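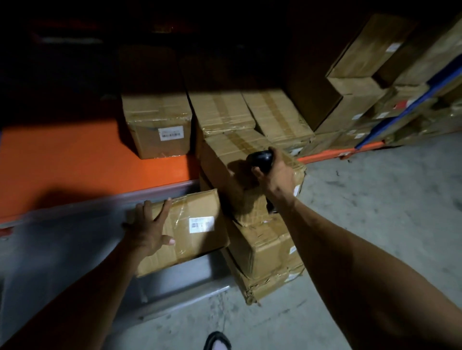

The collection phase at the Fleltden site closed in July, and I have been asked by several colleagues to put in writing how the examples were gathered. The formal report will come from Jemuvach in due course. What follows is my own account as coordinator of the work, posted here with the agreement of the site manager, and it deals with method more than with results.

The purpose of the project is to teach a learning system how people handle and scan parcels in ordinary storage. The task can be stated in one line: find the label, steady the parcel, scan it, and set it where it belongs. A written procedure for this already existed at Fleltden before we arrived. It ran to 26 pages and was of limited use to us. It told the staff what had to be scanned and in what order the records were to be closed, and it left out what the hands do.

We therefore settled on recording the task from the point of view of the person performing it. Each recording begins when the worker faces the shelf and ends when both hands have left the last parcel. We call one such recording a pass. A pass was permitted to last no longer than 15 minutes, after which the worker rested and the notes were completed. Longer passes were tried in the first week and abandoned. Attention fell, the head began to wander, and a good part of the material showed the aisle floor. 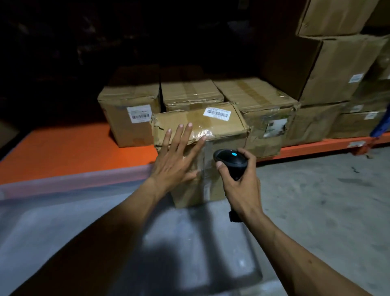

Our instructions to the workers went through 4 versions. The first was far too detailed. It set out which hand was to hold the scanner, how far the scanner was to be kept from the label, and at what point the worker was to look away. The resulting passes were tidy and almost identical, and Leidy Chambi, who reviewed them, advised that they be set aside. She was right to do so. The current version states the goal and the safety rules and leaves the rest to the person. Under it, habits appear that we would not have thought to write down. One of them is the use of the free hand, pressed flat against a box with the fingers spread while the other hand brings the scanner toward it. The old instructions did not mention the free hand at all. For a system that must learn to scan a worn and heavily taped carton, I would now consider it one of the most important parts of the example.

There was some discussion of whether to clean up the stock before recording. Jemuvach could have supplied new cartons with fresh labels, all of one size. Maribel Flores argued against this from the beginning, and her view prevailed. New cartons are easy to grip and their labels are easy to find. The parcels that pass through Fleltden have been taped and taped again, their corners are soft, and more than one label may be present. A system trained on clean cartons would have to learn its work a second time on the first day of service. We kept the stock as it came and asked only that anything too weak to be lifted safely be removed by the shift lead.

The lighting was a more difficult matter. Portable lamps were considered, and a trial was made with them at the Valderrama annex. They improved the readability of the labels in the recordings, and they also produced strong glare on packing tape whenever the worker leaned in. Our decision was to leave the aisle lighting alone and to record under the conditions in which the staff work. I am aware that reviewers elsewhere may take a different position. The dim passes are harder to annotate, and our annotators have said so in plain terms. In the dimmer passes they are instructed to mark an object only when its outline can be followed, and to use the category "not determined" freely. A wrong mark costs us more than a missing one.

Annotation is carried out in 3 stages. In the first, the pass is divided into steps: reach, steady, aim, scan, release, move. In the second, each step receives a short sentence in everyday words. In the third, a different annotator reads the sentences without the recording and states what he or she would expect to see, and the two are then compared. The third stage is slow. It has been proposed more than once that we drop it, and I have declined. Most of our serious errors were found there, including a whole group of passes in which "aim" and "scan" had been treated as the same step.

That distinction deserves a further word. A worker may point the scanner at a parcel well before reading the label, and may move it several times while looking for the code. If all of this is marked as scanning, the system learns that scanning is a long and wandering motion. The rule we now follow is that a step is marked "scan" only where the scanner's own log confirms a read. Everything before the read is "aim," including attempts that failed.

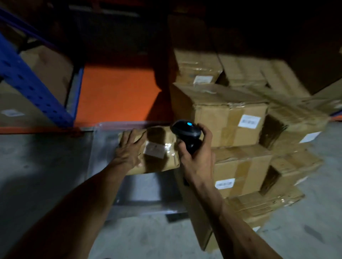

Failed attempts are kept. This was a point of principle on which I received some resistance, chiefly from those who wished to report a high rate of success. A pass in which the label could not be read on the first attempt, and in which the worker tilted the parcel or smoothed the tape and tried again, contains more useful instruction than one in which all went well. We mark such passes with the word "recovery" and hold them in a separate group so that they may be weighted as the training team sees fit.

We also made a deliberate effort to vary the surface on which a parcel lies. Early passes were nearly all taken at the shelf. The system we call Alley, which is the first to be trained on this material, did acceptably there in our early tests and poorly elsewhere. We then asked for passes involving carts, bins and the floor. A flat parcel resting on a plastic bin is steadied from above, with the palm over it, and a box at the front of a shelf may be steadied from its face. These are different motions, and both had to be present in quantity.

Some matters remain open. I am not satisfied with our handling of moments in which one arm hides the parcel from view. At present the annotator carries the last known step forward until the parcel can be seen again, and this introduces guesses. Ms. Chambi has drafted an alternative rule, and it will be tested on the older passes before it is adopted. We have also not settled how to treat stacks. Where several boxes lean together, it is often unclear which of them the worker means to scan next, and the annotators disagree more on this than on anything else.

Requests for the instruction sheet may be sent to me through the contact page. The annotation guide is still under revision and will be shared once the rule on hidden parcels has been decided.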